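I have been learning the clarinet since January, which makes me the oldest beginner in my teacher's book by a margin she is too kind to work out. Mamta Jaiswal teaches in her front room. Most of her pupils are eight. They pass me in the hall on the way out, carrying their little cases, and look at me the way you'd look at a horse in a post office.

I should say that I never longed to play the clarinet. I longed to have played it, for years, and to be asked at parties. Urmila Vashisht at work was selling her daughter's old one, I said something vague and friendly, and the next morning it was on my desk with a tin of cork grease and a book called Tunes for Two Hands.

The first month is all squeaking. I'd been told this and had assumed it applied to other people. My downstairs neighbour, Bhupendra Shakya, asked very politely whether I'd got a puppy. I said I hadn't. He said, "Ah," and we have been careful with each other ever since.

Then there is the equipment. You buy a clarinet thinking you have bought a clarinet, and what you have bought is the right to go on buying things. Reeds, which split. A swab. A strap for the thumb, which goes numb all the same. And somewhere to put the music, after three weeks of propping it against the toaster.
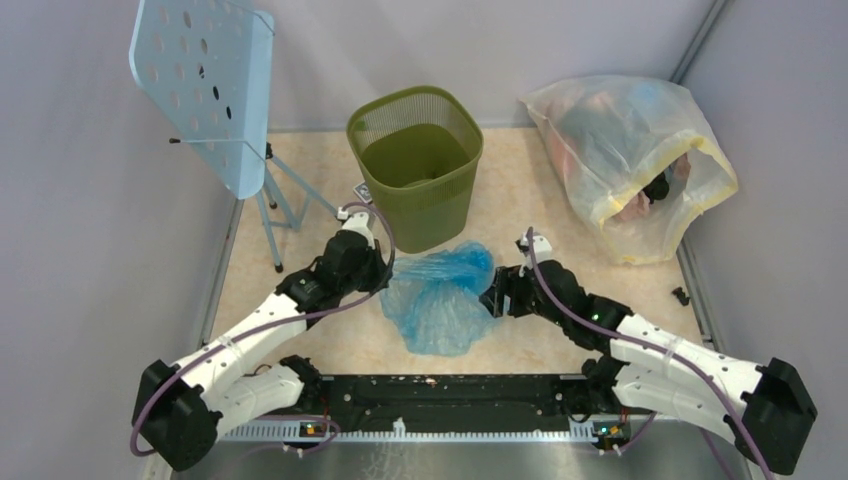 The music stand, in a blue I would not have chosen for a sofa.

Mamta says to practise at the same time every day and to keep it short. I do it at seven in the evening, before supper, on the grounds that food should be a reward. Ten minutes of long notes, ten minutes of scales, then whatever piece is currently beating me. At the moment it's a slow waltz with 60 written over it, meaning sixty beats a minute, a speed at which most people could comfortably peel a potato between notes. I still come in early. I own a metronome and we disagree.

The long notes are the part I didn't expect to like. You hold one for as long as you can and try to keep it from wobbling, and for a few seconds there isn't room in your head for the gas bill.
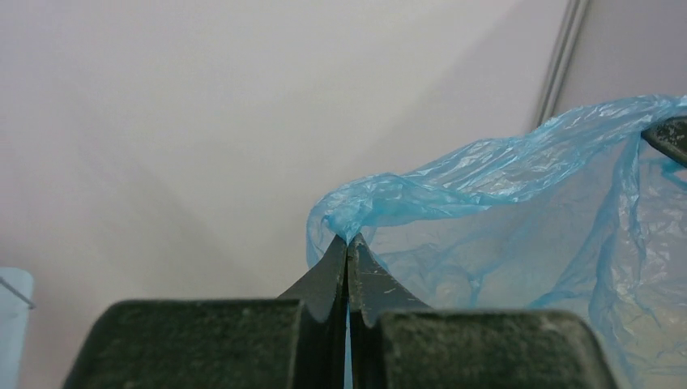
Scales are another matter. I know they're good for me. So is the dentist. Every register has its own personality, and the one in the middle, where you cross from the low notes to the higher ones, is spiteful. It's called the break. Going up over it you have to put down nearly every finger you own at once, and if one of them is a hair off its hole you get the puppy.

Anju Tyagi, who played in a proper wind band at school, told me it took her a year to cross it cleanly. She meant this as comfort. I went home and ate toast standing up.

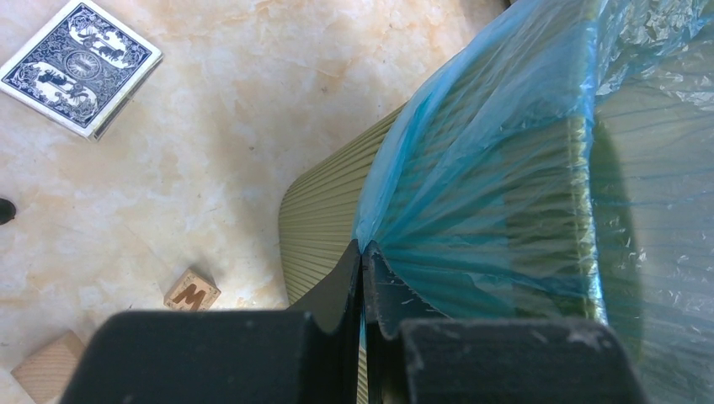
The concert

Mamta holds a pupils' concert every summer in the church hall, and it seems I'm in it. I tried saying I was busy. She asked on what date, and I had to admit I didn't know what date it was.

I'm to play the waltz, second from last, between a girl doing something fast from memory and Pei-shan Wan, who is eleven and has already passed exams I can't pronounce. Mamta thinks the placing will be "nice for variety". My sister has bought a ticket. My sister has also asked whether there's a bar.

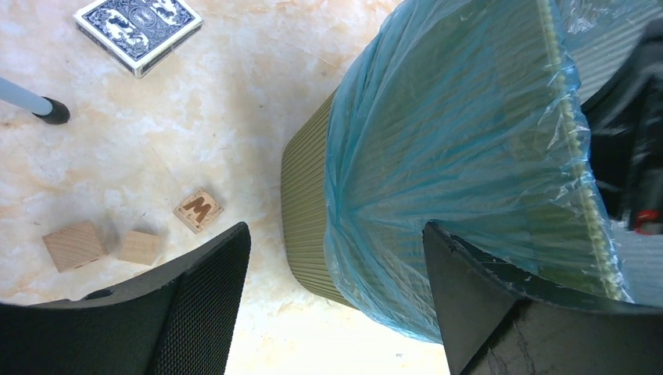

I've been told to practise performing, so on Sunday evenings I now play the whole thing through to my cousin over the phone. She puts me on speaker and does her ironing. Last time she said the ending was lovely, and I hadn't got to the ending, I'd stopped to turn the page. Still, she hung on for the rest of it, and I got over the break twice with only one squeak. The new reeds come in a box of ten and I'm already down to four, so if anyone has a way of making them last, I'd be glad to hear it.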